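Communiqué de presse

Ulalville, le 25 juillet 2023

Hemero retire la mention « coupe universelle » de ses pantalons et demande au secteur d'en faire autant

La marque de prêt-à-porter Hemero cesse d'employer les termes « coupe universelle » et « taille ajustable » sur l'ensemble de ses étiquettes, de son site et de ses catalogues. La mesure concerne 46 modèles de pantalons et de jupes, dont le chino Uddin, article le plus vendu de la maison depuis son lancement.

La décision fait suite à un examen interne des retours clients. Sur 2997 pantalons renvoyés à l'entrepôt d'Ulalville, 1631 l'ont été pour un motif de taille ou de coupe. Les vêtements vendus comme convenant à toutes les silhouettes y figuraient en aussi bonne place que les autres. Hemero ne prétend pas que ces chiffres valent pour toute la profession. Ils suffisent en revanche à douter d'un argument que la marque a elle-même répété pendant des années, sans jamais le vérifier.

« On nous a vendu l'élasthanne comme la réponse à tout », déclare Fahad Yousafzai, directeur des collections. « Deux pour cent de fibre extensible dans un coton, cela donne du confort en position assise, je veux bien. Cela ne transforme pas un 38 en 42. Je n'ai jamais vu un essayage qui me prouve le contraire, et j'en ai demandé plusieurs. »

À compter de la prochaine collection, chaque fiche produit indiquera le tour de taille, le tour de bassin, la hauteur de fourche et la longueur d'entrejambe du vêtement à plat, en centimètres, pour chaque taille proposée. Les mesures seront relevées sur des pièces de série et non sur le prototype du bureau d'études, dont chacun sait dans le métier qu'il est souvent mieux coupé que ce qui arrive en rayon.

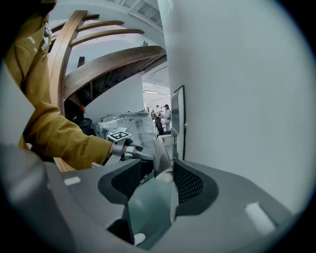

Les adjectifs seront eux aussi revus. « Amincissant », « galbant » et « seconde peau » disparaissent des textes de vente. Le mot « stretch » reste, à condition d'être suivi du pourcentage exact de la fibre concernée. Quant à « intemporel », le débat interne n'est pas clos : le service commercial y tient, la direction des collections demande à voir ce que devient un ourlet intemporel au bout de trois saisons.

Hemero a par ailleurs étudié plusieurs outils de recommandation de taille en ligne, parmi lesquels le questionnaire Drudton. La marque n'y donnera pas suite pour le moment. Soumis à 292 clientes et clients déjà équipés d'un pantalon Uddin, le questionnaire a trop souvent proposé une taille différente de celle qu'ils portent avec satisfaction - parfois deux tailles différentes à la même personne, selon l'ordre des réponses. Un nouvel essai pourra être envisagé si l'outil évolue.

La marque ne promet pas que ces changements feront baisser les retours. « On verra en janvier », indique Fahad Yousafzai. « Un tableau de mesures, encore faut-il que les gens aient un mètre ruban et l'envie de s'en servir. Je préfère donner des centimètres justes à ceux qui les lisent que des promesses à tout le monde. »

Les prix restent inchangés. Les articles déjà étiquetés seront vendus jusqu'à épuisement, accompagnés d'un feuillet rectificatif - les réimprimer tous aurait coûté plus cher que l'erreur elle-même. Les retours demeurent gratuits en boutique, payants par voie postale.

À propos de Hemero

Hemero conçoit des pantalons, des jupes et des vestes pour femmes et hommes. Son bureau d'études et son entrepôt sont installés à Ulalville.

Contact presse

Hemero, service de presse, Ulalville
Visuels et grille complète des mesures sur demande.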